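Sutel Community Help
Planning and Purchasing

Budgeting for hand-held grippers and a folding station: what should be included?

Posted by L. Gavalas, August 24, 2020

Our organization operates a residential laundry service and has been asked to prepare an equipment plan for the automation of garment folding. Management has approved the first stage in principle. In that stage, staff will fold garments by hand-held gripper, the recordings will be used to train a folding policy, and a fixed two-arm station will be purchased only if the results justify it.

I am responsible for the budget and have no engineering background. We have received one quotation, from Liapis, for two hand-held grippers with cameras. The quotation lists the devices and a carrying case and nothing further. I would be grateful for guidance on the following points:

- whether two devices are sufficient for a first stage
- what consumables and spare parts should be entered as separate lines
- whether garments and bedding for the sessions should be bought or drawn from existing stock
- at what point the fixed station should appear in the plan

The finance office requires each line to be justified in writing. General advice to "allow for extras" will not be accepted.

Lambros Gavalas

Reply from Andgate_Purchasing

Our department completed a comparable purchase last year, and I can set out the lines that were accepted by our own finance office. The amounts will differ in your case, so I give only the headings and the reasoning we submitted.

1. Devices

Two is a reasonable number for a first stage, provided that you treat one as the working device and the other as a reserve. If you intend to record with both at once, request a third. We lost 11 working days when a single device was returned for repair, and the staff time already booked could not be recovered.

2. Finger pads and linkage parts

Enter these separately from the devices. Pads are the part that touches the cloth and they become scuffed with use. Ask the supplier to state whether pads are sold in pairs, whether the pins and arms of the linkage can be replaced on site, and what the delivery time is. We were initially told that the whole finger assembly had to be exchanged, which proved to be incorrect.

3. Garments and surfaces

We drew garments from existing stock and do not recommend buying them new. Knitwear and towels that have been through many washes behave differently from new ones, and it is the used articles that the station will have to handle. Variety matters more than quantity. Our list contained 90 articles, sorted by weight and fabric.

The surface deserves its own line. We had budgeted for one plain table and afterward found that much of the work was better done on beds, where the residents' laundry is in fact folded. A slippery or patterned cover changes the task a good deal. A thick article folded into a rough rectangle will bulge on one side where the inner fold sits, and the operator needs room to open the fingers wide and approach it from the near edge.

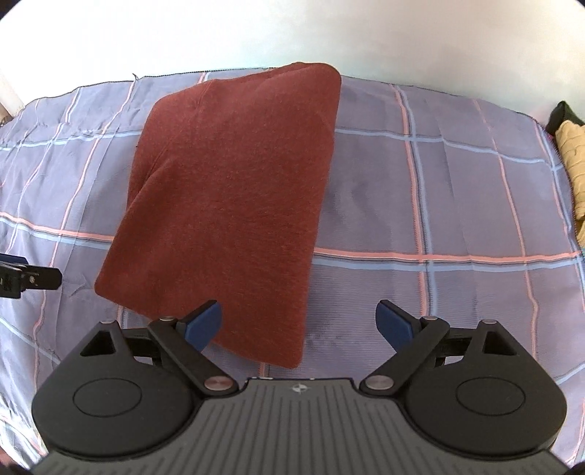
4. Storage and computing

Ask for the size of one minute of recording and multiply it by your planned hours. Our plan was for 240 hours. Storage was the line most seriously underestimated in our first draft, and the finance office was not pleased to see it return as a supplementary request. Include a second copy of everything.

5. Staff time

This will be the largest figure in the plan if it is calculated properly. Include training, the sorting and unfolding of articles between takes, and the checking of recordings. Unfolding took us nearly as long as folding – please do not leave it out.

6. The fixed station

I would show it as a provisional line in the following budget year, with a written condition attached. Our condition was a set success rate on articles that had not been used in training. A provisional line allows the supplier's lead time to be discussed early without committing the money.

Reply from wotura_mb

Agree with most of the above. Get a second quote. One quote is never enough for a purchase of this kind and your finance people will ask anyway. Wotura will lend a device for trial if you write to them, or at least they did for us.

Reply from Facilities Desk North

I would advise some caution regarding the order of the stages. The arms of a fixed station and the hand-held devices should accept the same fingers. If they do not, the recordings may be of limited use with the station, and the first stage will have been paid for twice. Please obtain written confirmation from Liapis on this point before the order is signed.

In addition, the quotation should state the warranty period and who pays for return shipping. Neither is a technical question, and both affect the budget.

Comments (3)

L. Gavalas: My thanks to all who replied. The remark on matching fingers has been forwarded to the supplier. I will also separate the pads into their own line.

hk_laundry: Is there a template for the staff time calculation? We are at the same stage and have only a single sheet.

Andgate_Purchasing: I will ask whether ours may be shared. It would need some figures removed first.

Related topics

Leasing or buying a two-arm station
Spare parts lists for small grippers
How to write a provisional budget line
Floor space and power supply for folding equipment
Comparing supplier warranties

Sutel Community Help uses cookies to keep you signed in and to measure the use of these pages. By continuing, you accept our cookie policy. Accept | Manage settings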